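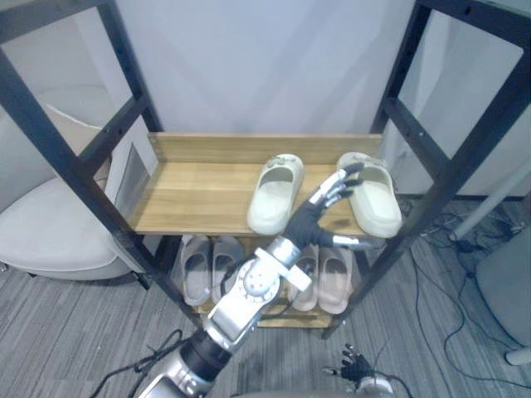

26 March 2019

Shoe rack, entrance corner. Continued from the Camby bench notes.

Re-torqued the frame bolts this morning before loading. Both uprights now plumb. The left one had been leaning since the rack was moved off the old mat, and the lower crossbar bolt on that side took most of a turn. Went one hole up on the posts for the lower shelf. Clearance between shelves is now enough to get a slide in and out without tilting it.

Upper shelf: backboard refitted, screws only, no glue. Clotilde wants to be able to take it off for cleaning. Grain on the boards runs lengthways, so wipe along and not across. Surface oil is from the Grastano tin, two coats, second coat left overnight. No tack by 9 a.m.

Layout, agreed with Itziar:

Upper shelf, off-white pair. Thick soles, closed straps, small decorations on the straps. Toes to the backboard. Spacing between the two shoes is still undecided. Itziar prefers them touching, I prefer a gap, because the soles mark each other when they are pushed together.

Lower shelf left, greyish-pink pair, side by side.

Lower shelf right, light beige-pink pair, same orientation.

The two lower pairs are close enough in colour to be mixed up under the evening lamps. Myroslav did it twice last week. Proposal: a paper dot under each left sole. Maëlys to say whether the dots from the Usuga order stick to moulded soles. The old ones did not.

Alignment check on the off-white pair: right shoe tends to end up at a slight angle near the end of the shelf. Tried a 3 mm cork strip as a stop at the front edge. It held the heel but looked poor and collected grit. Removed. A line in soft pencil on the board is sufficient for now.

Load: 19 kg spread across the upper shelf for an hour, bags of sand, towel underneath. No visible sag, no movement at the bolts. Far more than footwear will ever ask of it. Not repeated on the lower shelf.

Open points:
- Felt pads for the feet of the frame. Yulan has a sheet left over.
- White chair to stay left of the rack, for sitting down to change shoes.
- Oil again in July, both shelves.
- Spare bolts, 2, taped inside the Culex box.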